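About Clarkura

Print this page
Send by e-mail

Clarkura was started by Ute Mühlbauer and Ibrahim Ajayi, with one question that our relatives keep asking us: when will a machine clean up the kitchen? We are now 17 people and we still answer "not yet". We test robot arms on ordinary chores, first in simulation and then in our test kitchen, and we tell manufacturers plainly what we found. 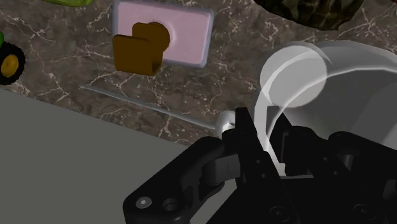

Our chore list has 100 tasks. Most are small, like moving a cup to the other side of the counter or folding a towel. A task counts as done only when the arm can repeat it with the objects placed differently each time. By this rule many nice demonstrations do not count, and our customers do not always enjoy to hear it.

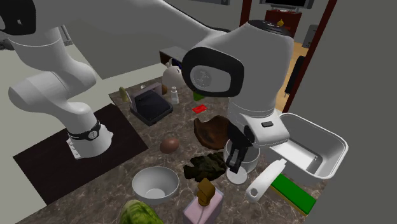

Dörte Rathjen leads the simulation work. She prefers a full counter to a tidy one, for the reason that real kitchens are full. An arm that holds a cup must also respect the crumpled cloth under it and the egg lying a little further away – and cloth is still the thing we simulate worst.

Kenneth Dunbar joined us in May to build up the shop-floor side, where the parts are harder but the tables are more orderly. For visits to the test kitchen, please write to Frauke Teuber two weeks before.

Print this page
Send by e-mail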